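Zandier Model Works
Progress report to the Bastach Hobby Fund
Period covered: winter through June
Prepared by Yeshi Alemayehu, project lead

The short version: the Flimia covered hopper kit is through its second round of masters, the first castings are in hand, and we are very happy with how they look. Money is on track. The decals are late, and there is a section on that further down.

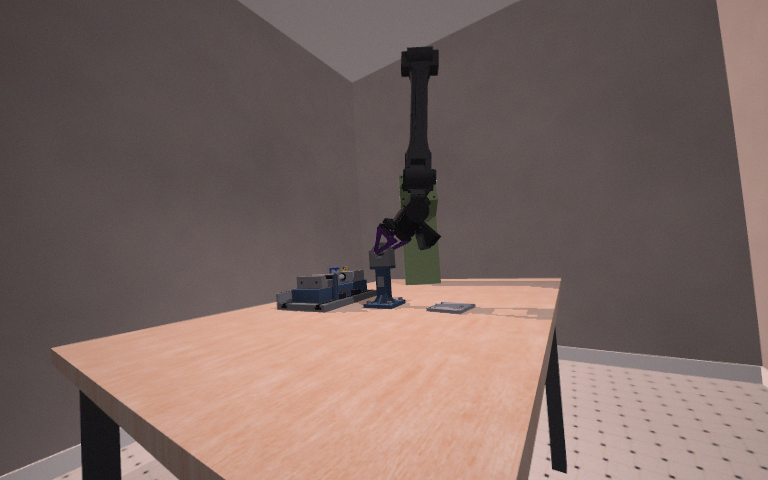
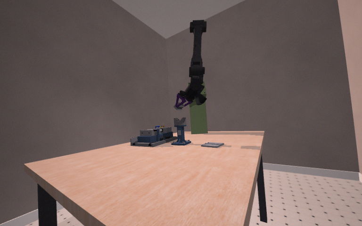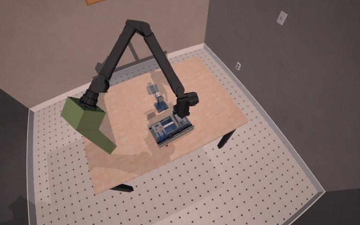
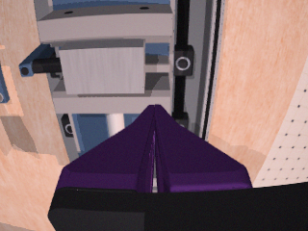

Four rendered views, table and arm.

Where the kit stands

When we last wrote, the body was a single 3D printed master with the roof hatches molded on. It looked fine from three feet away and not so fine up close. Zinash Araya redrew the roof with the hatches as separate parts, and what a difference! The latch bars now stand clear of the roof the way they do on the real cars, and a builder who wants one hatch open can do it without a razor saw. The running boards moved to etched brass at the same time. We tried a printed version first and it sagged in the middle after a warm afternoon on a windowsill, so that was the end of that.

Liudmyla Hnatiuk has been casting since early spring. The body comes out of a 2 piece mold, and the slope sheets and outlet gates share a smaller one. Her first pours had bubbles along the bottom sill, right where the grab irons go. She cut a new vent at each corner and let the resin sit longer before pouring, and the last batch is clean. I keep picking one up off the shelf just to look at the rivet rows.

Ends and brake gear are the part still moving. The B end has a lot going on (brake wheel, chain, retainer line, ladder) and our first instructions had people gluing the ladder on before the brake platform, which can't be done without bending something. The order is fixed in the current draft.

Test builds

Yabsira Mamo ran the test build group again. Builders got the kit in a plain bag with a draft instruction sheet and no help from us. Everyone finished. The comments were better than I dared hope, and the complaints were useful:

The coupler pockets were too tight for the covers to seat. Opened up slightly on the master.
Step 9 called for wire that was not in the bag. Now it is.
Two builders wanted weight added under the slope sheets. We have drawn a recess there that takes steel nuts from any hardware store.
One builder asked for a second road name. See below.

The cars also went around Yabsira's club layout for an evening on 3 different makes of truck. The only trouble was one pair of wheels rubbing the center sill on the tightest curve, cured with a thin washer. We will put a note in the instructions and leave the part alone.

Decals

We are behind here. The artwork is done for the gray scheme, and Eyerusalem Chala has been wonderful about tracking down the small lettering — the reweigh stencils, the capacity data, the tiny warning on the outlet gates. The hold-up is the white. The first proof was too thin and the gray showed through. A second proof is at the printer now. If it is good, sheets for all 80 kits in the first run can be printed in one go.

The second road name would be the Zaidi scheme, green with a yellow stripe. Eyerusalem has the drawings half done on her own time. It is outside the grant and we are not asking for more money for it.

Budget

The printer resin and brass lines are spent as planned. Silicone ran over because of the remade body mold, and packaging came in under, so the two nearly cancel. We switched to a plain folded box with a paper label, which also ships better. We have used 80 percent of the grant. What is left covers the decal printing, the boxes and the last order of wire.

Next

Finish casting the bodies. Approve the decal proof. Photograph a built and painted car for the box label, with the window light in Liudmyla's shop if the weather cooperates. Eyerusalem is also rewriting the prototype history sheet, which has grown to both sides of the page and needs to come back to one.

Fund members are welcome to stop by the shop on any casting night, usually after 6 p.m. Bring old shoes, as the resin gets on everything. A sample kit goes out to you with the next report, and we would love to hear how the build goes.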